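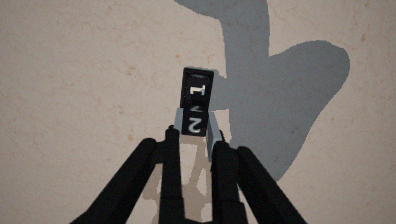
Notebook, cable bench, 5/21/22

Continuing the friction work on the Dinder cable column before it goes back to the Athumani gym. Complaint from the floor was that the top of the stack feels heavy on the way up and light on the way down. Lifters there use it for slow lat work and notice the difference most on the lowering half of the rep.

Setup as last time. Load cell in line between the cable end and the handle, Satton amplifier, straight pull from the winch at the slow setting. Cell zeroed with the handle hanging. Warmed the amplifier up before the first pull because the zero wandered last session.

Full stack, original pulleys, cable as received:
raising, mean of the steady part: 1499 N
lowering, mean of the steady part: 1304 N

Midpoint is 1401.5 N and half the difference is 97.5 N, so a friction loss of 7 percent either side of the midpoint. That assumes friction is the same both ways. Probably close enough at this speed. I would not trust it at training speed, where the stack has to be accelerated as well.

The trace has a ripple that repeats once per turn of the upper pulley. Marked the pulley rim with paint pen and the high spot comes up in the same place each turn. Bearing turns freely by hand with the cable off, with no gritty feel. The groove is the more likely cause. It is worn wider on one flank and the cable climbs slightly before dropping back.

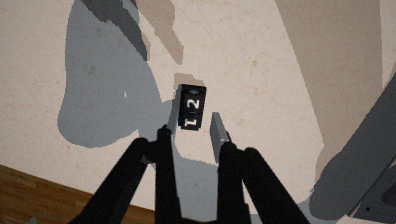
Pulley swap

Fitted the Cilasley replacements, upper and lower. Same bore, slightly wider hub, so the thin washer on the left side has to come out or the side plates bind when the axle bolt is tightened. Did it wrong once. Felt it straight away on the first hand pull – took it apart again and left the washer out.

Guide rods wiped and relubricated with silicone. Old lubricant was dark and had chalk in it all the way down. Should have measured with clean rods and old pulleys first. As it stands, any improvement is the rods and the pulleys together and I can't separate them without refitting the old set.

Ran 300 cycles at half stack to bed everything in. No noise. Cable sits in the middle of the groove on both pulleys at the end of the run. Selector pin did not creep. Half stack lowering trace is visibly flatter than before and the once-per-turn ripple is gone by eye. No full stack numbers yet on the new parts; the winch clutch started slipping on the first attempt and the reading was useless, so it is not recorded. 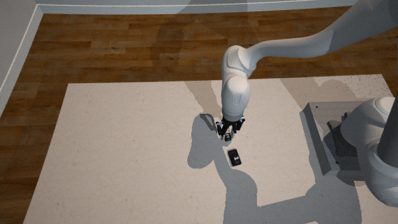
White arm with black gripper over the tabletop.

To do

- Adjust winch clutch, then repeat full stack raising and lowering with the new pulleys.
- Put the old upper pulley back for one run on the clean rods, same lubricant.
- Check load cell against the reference weights after the run as well as before. Only did before this time.
- Look at cable crimp at the stack end. One strand looked proud, could be just the coating.
- Keep the two thin washers in the labeled bag with the old pulleys.

Column stays on the bench with the pin out until the full stack runs are done.

Last updated: November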